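Calibrar mano-ojo y sacar piezas metálicas de una bandeja, con dos brazos (notas rápidas)

Olleder / Notas técnicas / Percepción
Actualizado 9/26/26

Va sin adornos, que me lo habéis pedido varias veces y prefiero tenerlo escrito. Doy por hecho que ya tenéis los drivers de los brazos levantados y que Mateos (nuestro planificador) arranca sin errores. Si no arranca, primero eso.

Qué hace falta

- Mateos compilado en release. En debug va a tirones y luego vienen los sustos.
- Dondotetti, el paquete de calibración. La rama estable, no la otra.
- Una cámara fija que vea toda la mesa y otra en la muñeca.
- Tablero de calibración rígido. Papel pegado a un cartón no, se comba.

Paso 1. Intrínsecos

Bajad la cámara de muñeca a 800 x 631? No. 800 de ancho y el alto que dé el sensor, sin recortar. El recorte mueve el centro óptico y luego el error aparece en otro sitio y os volvéis locos. Exposición fija, enfoque fijo, balance de blancos fijo. Todo fijo.

dondotetti intrinsics --cam wrist --width 800

Mirad el error de reproyección al final. Por debajo de medio píxel seguid. Si no, repetid con el tablero más inclinado, casi siempre es que las poses son todas de frente.

Paso 2. Mano-ojo

Mover el brazo a poses con giro en los tres ejes. Si solo trasladáis, la rotación no sale y el solver os devuelve cualquier cosa sin quejarse. Guardad siempre pose del robot e imagen con el mismo reloj, el desfase entre las dos es el fallo mas típico.

dondotetti handeye --cam wrist --arm left
dondotetti handeye --cam wrist --arm right

Salen 2 ficheros, uno por brazo. No los mezcléis. Los nombres se parecen mucho, ya lo sé, pendiente de cambiar desde December (perdón, diciembre).

Paso 3. Segmentar la bandeja
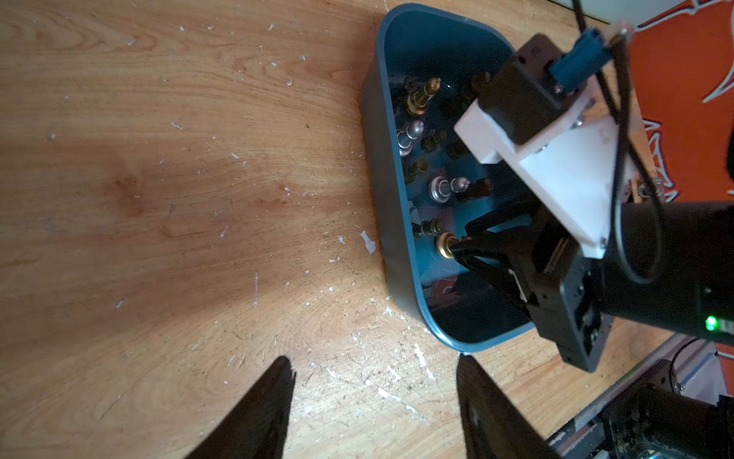
La segmentación por color falla enseguida con metal, así que vamos por profundidad más contorno. El borde de la bandeja se detecta primero y todo lo que quede fuera se tira. Luego, dentro, instancias. Con piezas de ajedrez metálicas como estas, doradas, plateadas y de bronce oscuro revueltas en azul, el umbral de saturación no sirve para las plateadas, y las oscuras que quedan contra la pared interior son candidatas a fundirse con ella. Para eso está wall_margin. Subidlo poco a poco. Máscara también para los dedos propios, que entran por abajo en la imagen de muñeca, y para la pinza del otro brazo cuando mete los dedos en la bandeja; esta segunda se calcula con la cinemática, no a mano.

perception:
 roi: tray_rim
 wall_margin: 4
 mask_self: true
 mask_other_arm: true
 max_points: 672

Lo de max_points a 672 es por el tamaño del lote en nuestra GPU, en la vuestra será otro.

Paso 4. Agarre

Ordenar candidatos por altura, de arriba a abajo. Una pieza tumbada se agarra por el cuerpo, transversal al eje. La base redonda resbala si la pinza entra torcida. Descartad todo agarre cuya aproximación cruce el borde, con holgura generosa. Mejor perder un candidato que dar un golpe al motor de la muñeca.

Paso 5. Que los brazos no se peguen

Mateos reserva volúmenes. Cada brazo pide la zona de la bandeja, entra, sale y la suelta. Si queréis que entren los dos a la vez hay que partir la zona:

zones:
 tray: split
 timeout_ms: 631
 on_timeout: retreat

on_timeout en retreat, por favor. Con wait se quedan los dos parados esperándose. El timeout cuenta desde que se pide la zona, no desde que el brazo arranca, ojo con esto.

Paredes y postes del recinto van como objetos de colisión estáticos. Los cables no están modelados, así que limitad el giro de la muñeca en la config.

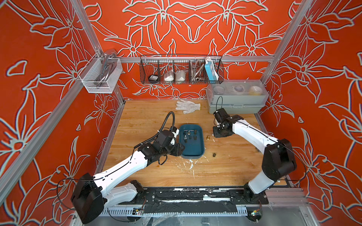
¿Hay que repetir toda la calibración si se cambia la cámara fija de sitio?

Solo la extrínseca de esa cámara. Los intrínsecos siguen valiendo mientras no toquéis lente, enfoque ni resolución, y la mano-ojo de las muñecas no depende de la cámara fija. Lanzad dondotetti extrinsics --cam fixed y reiniciad Mateos, que la transformada la lee una sola vez al arrancar.

Errores que salen mucho

"frame tree disconnected": falta publicar la base de un brazo. Revisad el launch.

"no candidates": el ROI está vacío o la bandeja se ha movido respecto a la última detección. Relanzar la detección del borde.

Agarres desplazados siempre hacia el mismo lado: fichero del otro brazo cargado. Casi seguro.

Agarres desplazados sin patrón: relojes. Mirad el desfase antes de tocar nada mas.

Si venís de Vikon, el conversor de ficheros está en tools/, pero invierte el cuaternión en la versión vieja. Actualizad antes de convertir.

Falta la parte de reintentos, la subo cuando la tenga limpia.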